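Features > Machines at Work > When the Page Won't Turn

2018-10-15, by the Wivero staff

Paper looks like the easiest thing in the world to handle, until you ask a pair of robot arms to leaf through a booklet.
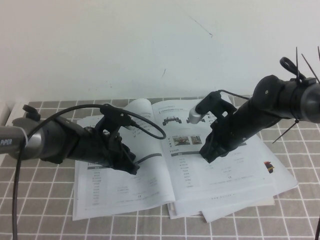
So what went wrong at Misby in July? One arm kept squeezing after its grip sensor lost signal, and it tore its way through 19 booklets before the shift lead hit the stop button.

The fault, when the good folks at Jumov finally tracked it down, was a cable that had been flexed once too often (487 hours of turning pages will do that!) and had started dropping out for a blink at a time. The software took each silence to mean "nothing in hand yet" and closed a little tighter. Fingers were never near it, thankfully, but they might have been.

Misby now swaps the cable every 36 days, and a lost signal opens the gripper and parks the arm. Bitar, which runs the same setup, made the change in August.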